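Fine-tuning the Prosik policy on produce pick and place

Quick writeup so the Tuesday group can rerun this. Assumes you have the Grirlow repo checked out and the arm homed. Ask Meifang Long for the base checkpoint if it's not on your machine.

1. Collect demos
300 total, teleop. Split them evenly across objects — don't do all the apples first, you get lazy by the end and the policy learns lazy. Toss any demo with a regrasp. Keep the head camera where it is, do not touch the mount.

2. Clean up
Run the trim script. Cuts the dead time at the start of each episode. Skip this and the arm just sits there at rollout, wich is the most common complaint we get.

3. Train
Base checkpoint, batch 21 per card (odd number, memory limit, leave it). Save every 5 epochs. Loss goes flat early, keep going anyway. Muchen Yin's runs got better well after that.

4. Set up the eval
Clear the last trial off first. Spread the produce out on the left, tray on the right with nothing in it. Wide gaps between items — clutter is a seperate test. Change positions every trial.
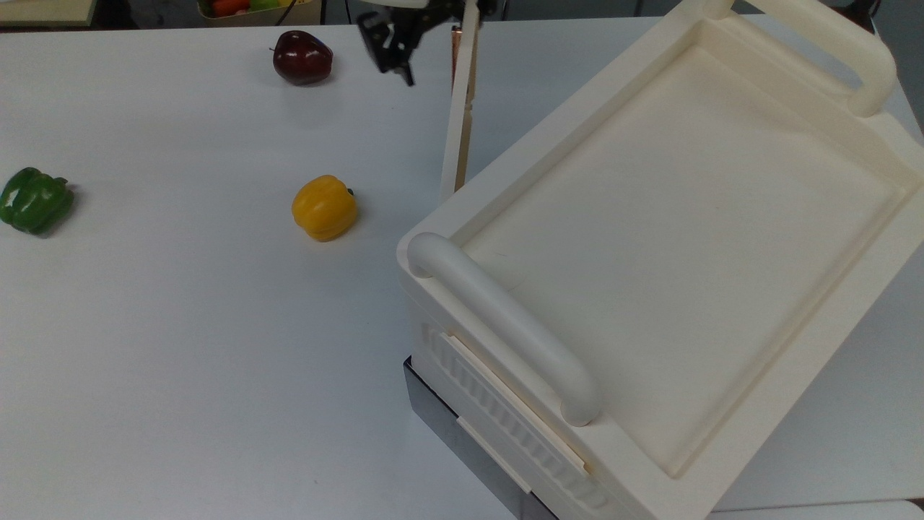 5. Run it
15 trials per checkpoint. Prompt names one item only. Score the grasp and the place separately, the average hides everything otherwise. Wrong item = zero for both, even if it lands nicely.

6. Log
Sheet is in the Donier folder. Put the checkpoint name in, not "latest".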